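## 4. Table layout and operating rules for tabletop handling cells

This section applies to single-arm cells running the kitchen task set on a Grendier controller, release Prulau or later. Read Section 3 (power, emergency stop, network) before starting. The site supervisor keeps a signed copy at each cell.

### 4.1 Before power-up

1. Confirm that the emergency stop is within reach of the operator's seat and that the release collar turns freely.
2. Check both gripper fingers for tears, missing screws and lifted edges. Replace finger covers as a pair.
3. Wipe the wrist camera lens with a dry lint-free cloth. Do not use solvent.
4. Inspect the wrist cable for slack. It must not touch the tabletop at the lowest working pose.
5. Remove tools, cups, phones and paper from the table. Only items named on the task sheet may remain.

> **CAUTION:** Reach into the work area only when the status lamp is steady white. A flashing lamp means that the drives are live, even if the arm is still.

### 4.2 Placing the objects

The positions on the task sheet are starting regions. Objects may be turned or shifted inside their region between runs, and should be.

1. Set the dish rack first. Push down on two corners to check that it does not rock.
2. Place bowls on the rack upside down. Leave enough room between them for one finger to pass.
3. Place the serving tray beside the rack. The rim may sit at an angle to the table edge.
4. Put the receiving bowl on the tray, then the food item in the bowl. Use one food item per run unless the sheet calls for more.
5. Lay the spoon flat on the tray. The handle may point in any direction but must not hang over the rim.
6. Place containers of loose material last, away from the main path between tray and rack.

**Note:** Light-colored items on a light surface lower the grasp score. If the score stays under the limit set in Section 6, change the surface before changing the object.

### 4.3 Loose material

Rice, shredded filler and similar materials are allowed only in open trays or containers with a continuous rim.

- Fill to no more than half the rim height.
- Stray grains outside the container are acceptable during a session if they are not under an object's base.
- Clear the table fully at the end of each session, and check the finger joints for trapped grains.
- Record any spill that reaches the arm base as a Class B event.

> **CAUTION:** Do not use compressed air near the arm. Grains driven into the joint seals are not covered by the service agreement.

### 4.4 Speed and force limits

| Setting | Limit |
|---|---|
| Tool speed, operator seated | 200 mm/s |
| Tool speed, guard closed | 1000 mm/s |
| Grip force, rigid tableware | 9 N |
| Pause after a contact stop | 200 ms |

Limits are stored in the cell profile. Operators may lower them. Raising any limit requires a new risk assessment and the supervisor's password.

### 4.5 Running a task

1. Load the task sheet and confirm that its revision matches the label on the cell.
2. Move the arm to the viewing pose. Check the wrist view for the tray, the receiving bowl and the near side of the rack. The fingers will cover part of the lower view.
3. Select **Dry pass**. The arm follows the path with the fingers open and makes no contact.
4. If the dry pass completes, select **Run**.
5. Keep one hand free for the emergency stop until the arm returns to the viewing pose.
6. Enter the result as complete, partial or stopped. Do not enter a result for a run that was reset by hand.

If the arm stops in contact with an object, do not pull the object free. Switch to **Hand guide**, open the fingers, and lift the arm straight up.

### 4.6 Food items and cleaning

Food used in a cell is not for eating. Discard it in the marked bin at the end of the session. Wash tableware separately from canteen stock and let it dry fully before storage. Items from the Stindcombe site keep their own shelf and must not be mixed with local sets.

### 4.7 Records

Keep run logs, spill reports and limit changes together in the cell folder. Questions about the limits go to Tarun Pal; requests for new task sheets go to Chae-won Kwak.

Section revised 26/11/2020. Replaces the loose sheet "Table rules, Selvanayagam cell." 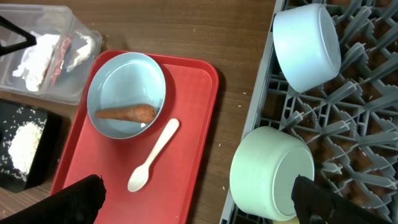
*Figure 4-1. Wrist view with tray, receiving bowl and dish rack.*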